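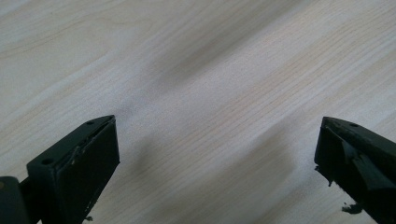
Shop > Pantry > Grains and Flours > Stone-Ground Rye Flour

Gruvthorpe Stone-Ground Rye Flour, 500 g

Gruvthorpe rye flour is milled from whole rye grain with the bran and germ left in. The only ingredient is rye. There is no bleaching agent, no added gluten and no preservative, so it does not keep as long as the white flour most people have in the cupboard. Plan to use an opened bag within 2 months.

The grind is medium. You will see dark flecks of bran in the flour and in the finished bread. People who want a very fine rye for cookies or crackers can sift it once through an ordinary kitchen sieve and save the bran for porridge.

Using it

Rye takes up more water than wheat flour and makes a sticky dough. If you have not baked with it before, start by replacing a quarter of the wheat flour in a recipe you already know. Add a little extra water and let the dough sit before you decide it is too dry. A loaf made entirely with rye needs a tin, because the dough will not hold its shape on a flat tray. Let it cool completely and leave it overnight before slicing.

It also works in pancakes, in the crust of a savory pie, and for feeding a sourdough starter.

Storage

Keep the bag closed in a cool, dry cupboard. In warm weather the refrigerator is better. The flour can be frozen for up to 6 months in a sealed container. If it smells sharp or like old oil, throw it out.

Allergy information

Contains gluten. Packed at the Bukar mill, where wheat and barley are also handled. Not suitable for people with celiac disease.

Ordering

Sold as single bags or in a case of 7. Cases ordered before noon on Tuesday go out the same week. We mill a smaller amount in July, and the case may be out of stock for part of that month. Unopened bags can be returned.

Comments

Umut Gezer
Used this for half the flour in my usual sandwich loaf. Heavier than I expected but good flavor. Kids picked at it the first day and ate it toasted after that.

Aslı Çınar
Is the paper bag lined? The last flour I bought elsewhere got damp.

Loïc Riviere
Mine had no lining, just plain paper. I move it to a jar.

Syahrul Latuheru
Good for starter. I would like a bigger bag, the case is too much for one person and a single bag is gone in two bakes.

Related items

Jidum Whole Spelt Flour
Aksoy Cracked Wheat, Coarse
Gruvthorpe Rye Flakes
Bukar Barley Flour
Plain Oat Bran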